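Cunport range log

I started this because I wanted to know how far my electric Wiltard really goes in cold weather, and the brochure wasn't much help! It has 200 trips in it so far, all mine, all on ordinary roads. 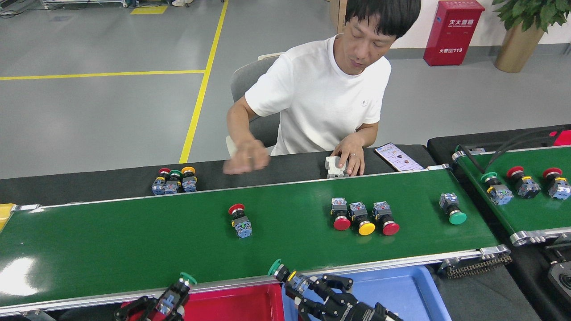 By Duygu Tokgöz
Updated Mon 12 November

Each row is one trip: miles, battery at start and finish, outside temperature, tyres (Bravo in summer, Arkach from the first frost) and whether I had the heater on. Speeds are off the dash, so treat them kindly. I rarely go over 70, and 63 of the rows are motorway runs.

Anything before April has no tyre column filled in (sorry, I hadn't thought of it yet).

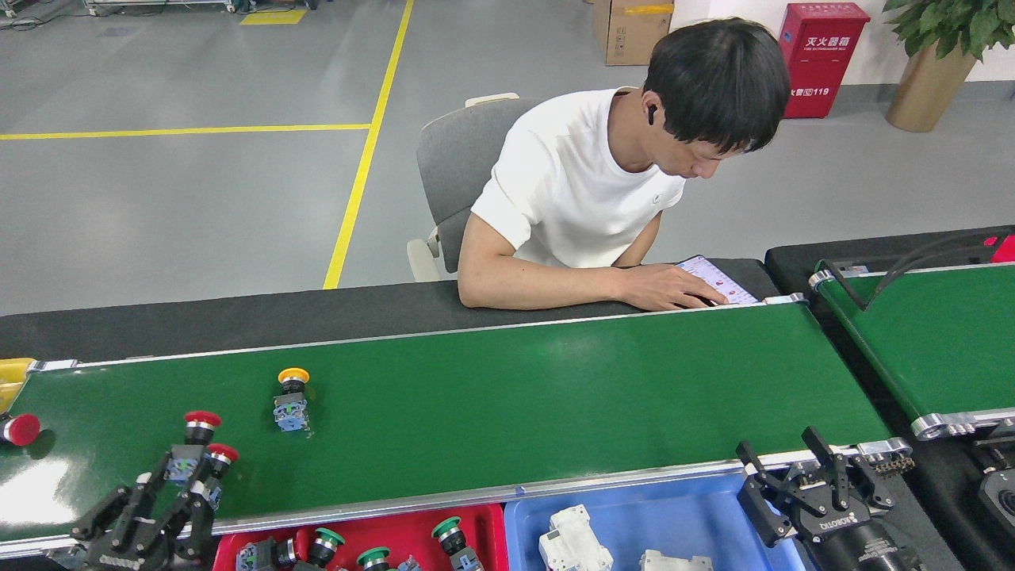
Using the data

Help yourself, just mention the log if you publish anything. Blank cells mean I forgot to write it down, so please don't read them as zero.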